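Nullero: A Networked Camera Slider Built in a Shared Workshop
Project Report, Csenge Veres
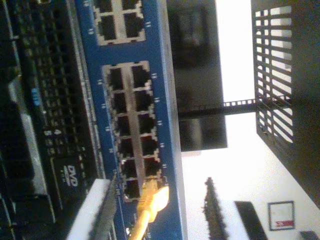 1. Purpose

The aim of the project was to design and build a motorized slider that moves a small camera along a straight rail and repeats the same move on command. The finished unit was to be controlled over a wired network, as wireless control had proved unreliable in the Clundgate workshop during the previous term. The budget covered parts only. Tools and bench space were provided by the workshop.

2. Construction

The rail is 80 centimeters long and is fixed to a flat base at both ends. A stepper motor drives the carriage by means of a toothed belt. Two limit switches, one at each end, stop the carriage before it reaches the end blocks. The driver board is set to 32 microsteps, which reduced the vibration noted with the first setting.

The controller is a single-board computer with a wired Ethernet connection. It receives start, stop and position commands from a laptop on the same network. Control software was written in Python and is listed in Appendix B.

3. Testing

Testing began in November and was carried out over 7 sessions, most of them on a Saturday, when the workshop network carried little other traffic. In each session the carriage was sent to a marked position and returned to its starting point, and the error was measured with a steel ruler.

The first sessions gave poor results. The carriage stopped short of its mark on the return trip - the belt had been fitted with too little tension. After an adjustable idler was added, the largest recorded error was 2 millimeters. Commands sent over the wired connection arrived without loss in all later sessions.

4. Remaining Work

The belt cover has been drawn but not yet printed. The power supply should be moved to a closed housing before the slider is used by other members. The supervisor, Mr. Rangel, has also asked for a manual stop button that does not depend on the network. A suitable part has been ordered and will be wired directly to the motor supply.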